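Sorting the box of power cords
Household tips by Laurinda Pacheco

Every home I have lived in had one box of cables which all the family was afraid to open. Ours came with us through two flats and a house, always taped, always heavy. Last August I finally emptied it, and I would like to share the way I do it now, for it is simple and it does not cost much.

Find two boxes of the same kind

Shallow cardboard boxes with a folding lid are the best for me. A deep box hides things, and what is at the bottom stays at the bottom. Look for the kind with a hole in the side flap, so that a finger can pull it open. If the front edge is a little torn it does not matter, the box will live in a cupboard.

Put both boxes on a table, side by side, with the lids open. One is for the mixed pile. The other is for the cords you have already looked at. I like to spread a cloth under them – black cords are easy to see on a plain colour, and the plug prongs do not scratch the table. 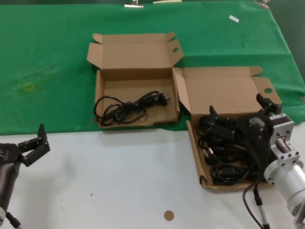
Take one cord at a time, and take it by the plug. When you pull from the middle of the pile, the knots become tighter and you lose your patience. With the plug in your hand, lift slowly and let the other cords fall away. If something holds, put it down and free the cord on top first. My neighbour Tomás Barros shakes the whole pile like a wet towel, but I do not recommend it.

Look before you coil

Run the cord through your fingers from one end to the other. A cut, a hard place or a loose plug means that it goes out, and not in the household bin – our recycling centre has a container for small electrical things. Also check that the prongs are straight. Do not try to straighten them with pliers.

Then decide if you still need it. I ask only what it belongs to. If I cannot answer, I put it in a paper bag and write the month on it. After 24 weeks the bag goes, without looking inside again.

Coil in loose loops

Make the loops as wide as your open hand. Let the cord turn the way it wants and do not wind it around your elbow, for this puts a twist in it. Leave the plug on the outside of the coil, where you can find it quickly. 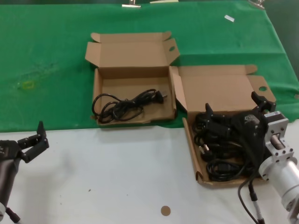
Is it necessary to tie every coil?
Only the long ones need a tie. A short cord will keep its shape if the box is not too full, and a tie on each one makes you lazy to put it back. For the long ones I use a strip of soft fabric tape, never a rubber band, which becomes sticky after some time.

Labels are worth the trouble. I cut small strips of white paper, write the name of the appliance in pencil and fold the strip over the cord near the plug, with clear tape on top. Dorothy Penrose, who reads this page, wrote to me that she uses bread bag clips in the same way. I tried it, and they hold well on thin cords.

Do not fill the second box to the top. Mine holds up to 13 cords before the lid begins to lift, and then I know it is time to choose again.
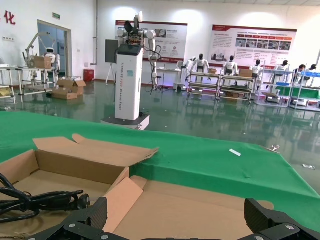 Where to keep the boxes

Choose a dry shelf at the height of your eyes, away from the boiler. Write on the short side of the box, as this is the side you will see. I keep the spare cords next to the light bulbs, and the cords in daily use in a drawer in the kitchen. Twice a year I open both and take out what has come in by mistake, mostly pens and one time a spoon.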